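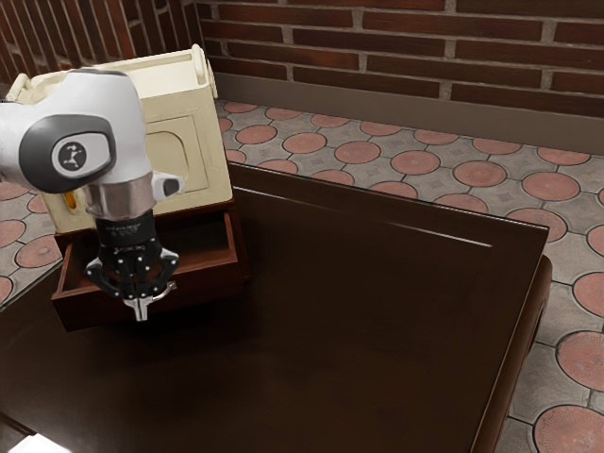 The drawer problem, and what we did about it

Regular readers will remember that the last newsletter ended with a promise to have drawers working by the next one. Drawers are working. They work in simulation, with the lights on, when the planner is in a good mood, and I'd ask everyone to enjoy that for a moment before reading on.

The task sounds like something you would give a toddler. There is a drawer in front of a cabinet. Open it, or close it, as told. Our old controller, Breker, treated this as a matter of going to a point, gripping, and moving in a straight line, and it did very well on drawers that were exactly where it had been told they were. Move the cabinet by the width of a thumb and Breker would pull with great confidence on a patch of air, then report success. It reported success a lot. For most of last year it was the happiest piece of software in the building.

The new stack is called Nadmont and has been Aníbal Barros's life since the winter. The main change is that it no longer believes what it is told about the drawer. It takes a first guess at the sliding direction from the camera, starts to pull gently, and then watches how the wrist gets pushed about. If the drawer wants to go slightly left, the arm lets it go slightly left and corrects its guess as it moves. Aníbal calls this "listening to the drawer", a phrase he has been asked not to use in front of visitors.

We ran the two side by side on 403 simulated episodes, with the cabinet shifted and turned a little each time. Breker opened the drawer in 117 of them. Nadmont managed it in all but a handful, and the failures were at least interesting. In most of those the arm got a good hold and then ran out of reach halfway through the pull, with the elbow folded up like a deckchair. That is a planning fault, and the fix is to check the whole pull before starting it. We now do this. It costs us a short pause at the beginning of each attempt, during which the arm hangs over the drawer and looks thoughtful.

Closing was meant to be the easy half. You push the front until it stops. The trouble is that "until it stops" also describes what happens when a finger is wedged between the drawer and the cabinet, and the first version of the closing skill could not tell one from the other. Tomás Garcia spent most of a fortnight on this and the answer he came back with is pleasingly dull: we compare how far the drawer has travelled with how far it ought to have travelled, and if the numbers don't agree the arm backs off and tries again from a bit further out. Three goes, then it gives up and says so. Having software that admits to giving up has been a bigger step forward than I would like to put in writing.

A few words on the simulator, as people keep asking about the décor. The rooms come from Doležal, our scene generator, which picks a floor, a wall and a table for every batch. It does this so the perception model won't learn that drawers only exist on grey lab benches. The taste is entirely its own. We have had complaints about the brick, and there is a setting for it in the config, and the setting is staying where it is. Training on mixed rooms made the handle detector noticeably steadier, while training on tidy ones made it good at tidy ones.

Things that are still broken: the gripper sometimes sinks a hair into solid wood when the time step is too long, so please don't raise it to make your runs finish before lunch. The replay viewer loses the force plot if you scrub backwards. And anything logged before the change of coordinate frames will load without an error and be wrong, as one or two of us have now learned separately.

Next comes the real arm at Pisstead, where the drawers have friction and the cabinet was put together by me. The plan is 100 supervised pulls first, at low speed, and then 750 more over July if the first lot go well. We will need people to sit with it and press the red button when required. Previous button pressers have described the work as restful. Put your name on the sheet by the kettle, or write to Tomás, who has the rota and would like it to have somebody else on it.

The Nadmont branch is open for anyone who wants to try it on their own furniture. Read the notes on joint limits before you do.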